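Fruit and veg baskets: your questions answered

We get a lot of messages about baskets at Bimelside, and we love every one of them. The same questions come round again and again, so we've gathered them up in one place. If yours is missing, drop us a line or ask at the counter in Brallgate on a Wednesday, when the new stock is going out and we're all in a chatty mood.

Why keep fruit and veg in a basket at all?

Air! A woven basket lets it in from the sides and from underneath, so fruit doesn't sit in its own damp the way it can in a china bowl. It also puts your shopping where you can see it, and you'd be amazed how much more fruit gets eaten when it's out on the table.

Which shape should I start with?

A round, shallow one, every time. Deep baskets look generous but the things at the bottom get squashed and forgotten. Go shallow and you can see everything at a glance (and there's no rummaging past the onions for the last satsuma).

The Cito is our most popular and measures 31 cm across. The Amaral is a bit wider, with a taller side, and suits a big family table or anyone who buys their oranges by the sack.

Can I mix fruit and greens?

For an afternoon, of course. A head of bok choy next to an orange looks wonderful, all that dark green and bright orange together, and if you're cooking in the evening it will come to no harm on the table. For longer than that, greens want the fridge. They go limp quickly in a warm kitchen, and ripe mangoes, apples and bananas will hurry them along.
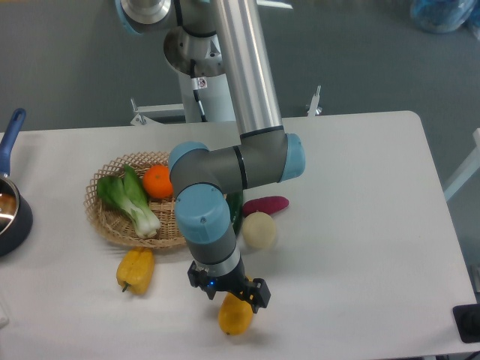 Lemons are far more forgiving. Ours stay out for a week or so without complaint, and they give a bit more juice at room temperature. Mangoes should stay out until they give slightly when pressed, then you can move them to the fridge and eat them within 2 or 3 days.

Do I need to line it?

Not for lemons, oranges or anything else with a tough skin. For plums, peaches and ripe pears we'd put a folded tea towel in the bottom, as the weave can leave marks on soft fruit. Take it out and wash it whenever you top up the basket.

What does an open rim do?

Mostly it looks lovely! It also keeps the basket light and gives you something to get your fingers round. Don't carry a very full basket by one side of the rim, though. Put both hands underneath.

How do I clean it?

Tip it upside down over the sink and tap out the crumbs and bits of onion skin. A dry pastry brush is brilliant for getting into the weave. If something has leaked, wipe it with a barely damp cloth and leave the basket somewhere airy overnight. Please don't soak it or put it in the dishwasher.

Mine has gone a bit wonky. Can I fix it?

Very often, yes. Mist it lightly with water, ease it back into shape with your hands, and let it dry with a plate sitting inside. We've rescued baskets over 90 years old this way and they're still in daily use.

Can I send one back?

Yes, as long as it hasn't been used. Bring it to the shop or post it to us with your order slip, and tell us if you'd like a different size instead.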